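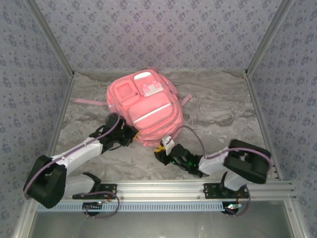

Every October my brother-in-law tells me the house robot is two years out, and every October I go home and fold my own towels. So I'd like a sober answer from people who work near this stuff: can a machine do an ordinary chore yet, in an ordinary house? I'm not counting the vacuum. The vacuum is a hockey puck with ambitions. I mean the dumb little jobs, like a kid's pink backpack lying on its back on the floor, two straps going two different directions, and somebody has to get a grip under the bottom corner and deal with it. My seven-year-old can do that. She won't, but she can.

gravel_pie
Posted Jan 13, 2020

---

torque_and_toast wrote:

Depends what you call a chore. I run a stamping line in Griltstead and our arm has moved the same bracket from the same tray to the same fixture for 6 years. Never late, never asks about the parking. Move the tray over by the width of a pencil and it will pick up air all night and be very proud of itself.

Soft stuff is the whole problem. A bracket is the shape it was yesterday. A backpack is whatever shape it feels like being.

---

mudroom wrote:

> The vacuum is a hockey puck with ambitions

Mine ate a shoelace and sulked under the couch until the battery quit. Put me down for "not yet."

---

ninebolt wrote:

I think you're both grading it too hard. Two arms make a big difference. With one arm you poke a bag around the floor like a cat with a sock. With two you can hold one side and work on the other, and that covers a lot of what people do all day without noticing. Bags, laundry, trash liners, pillowcases (I will accept slow pillowcases).

The shop where I work had a Kelard rep in last fall and the arms were slow but they weren't stupid. I'd let one load my shelves.

---

torque_and_toast wrote:

You'd let one load your shelves while you stood there with your hand on the red button. That's called having a second job.

---

ninebolt wrote:

I stand there with my hand on the button for the new guy too.

---

stacks_lady wrote:

Library person here, so let me ruin books for you. A book looks like a brick and behaves like a sandwich. Grab it by the covers and it's fine. Grab it by the open side, squeeze the pages together down at one end, and the rest of it starts making its own plans. Add a barcode that has to end up where the scanner can read it and you have a real job on your hands. We pay teenagers to do it and they are only fairly good.
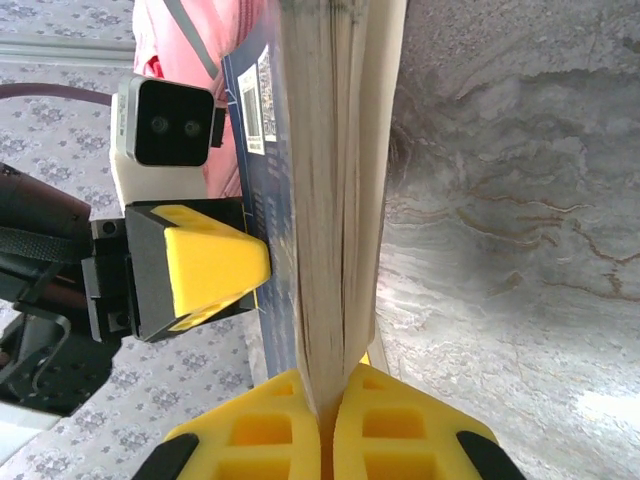
So would it be cheaper to buy a machine for shelving than to pay a person?

Cheaper only if the books come in all one size and all face the same way, and then you're paying a person to line them up for the machine.

---

gravel_pie wrote:

That's the towel situation exactly. I looked at a folding gadget once, the Nandus, and you had to clip each shirt onto it by hand, nice and flat. At that point, my friend, I have folded the shirt.

---

mudroom wrote:

How much was it

---

gravel_pie wrote:

$600. I bought a $60 hamper with a lid so I can't see the towels.

---

ninebolt wrote:

Fine, but "it can't do it in my house" and "it can't do it" are two separate complaints. A bench with decent light and one item at a time, I say that's already working well enough to be useful. Your hallway is a much meaner test.

---

torque_and_toast wrote:

He asked about his hallway.

---

stacks_lady wrote:

She, I think? Anyway I'm with ninebolt by half. I'd take a slow one for the overnight book drop. It can have until morning.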